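Peltell Recording Project: Frequently Asked Questions

Last updated 2020-04-01

What is Peltell?
Peltell is our open collection of example recordings for two-armed robots doing small household jobs. We set things out on a table, a person guides the arms through a job, and everything the robot sees and does gets saved. A learning system then trains on those recordings and tries the job by itself. It's slow, fiddly work and we love it!

Who runs it?
The Diretard workshop does the recording, and a small group at Cultton looks after the storage and the training runs. Aliyu is the name of the software that ties the two together (it started life as a file-naming script and got out of hand).

How many recordings are there so far?
The March release has 415 episodes across 28 tasks. An episode is one complete try at one task, from arms at rest to arms at rest.

How long is an episode?
Most run under a minute. We stop the operator at five minutes, whatever state the table is in, and mark the episode as timed out.

Do you keep the failed tries?
Yes, and please don't delete yours if you record with us! A dropped bottle followed by a good recovery is some of the best material we have. Failed episodes get their own label, so you can leave them out of training if you want only clean runs.

Do I need experience to operate the arms?
No. New operators do 20 practice episodes that don't go into the release, and by the end of those most people have stopped overshooting. Reaching toward the far side of the table takes longest to get used to - depth is hard to judge at first.

Which objects do you use?
Ordinary ones, the odder the mix the better. Snack packets, bottles with caps, plastic tubs, kitchen tools, footwear. We like soft and shiny wrappers in particular, as they never sit the same way twice and the system has to cope with that. If you're sending us objects, leave the labels on.

Why the patterned tablecloths?
A system that has only ever seen a plain white table can get badly confused by a few printed leaves. We swap cloths between sessions so that the pattern under the objects keeps changing. Florals and fruit prints are great for this, and we're always happy to get more of them.

What does a typical table look like?
Messier than people expect. Food along the back, a slipper in the middle and a purple spatula-like tool in the gripper is a perfectly good setup for us.
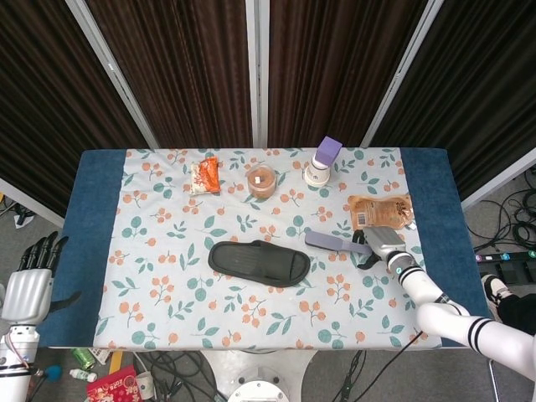
Can I use the recordings in my own project?
Please do! They're free for study and teaching. For anything commercial, write to us first. Tell us which release you used, too, as task names have changed between versions.

Can I suggest a task?
Yes, through the form on the Peltell contact page. Give us the objects, where they start and where they should end up. "Tidy the table" is too open for us to label, but "put the bottle to the left of the tub" is something we can record the same week.

When is the next release?
When the labels have been checked. We'll post it on the Peltell news page.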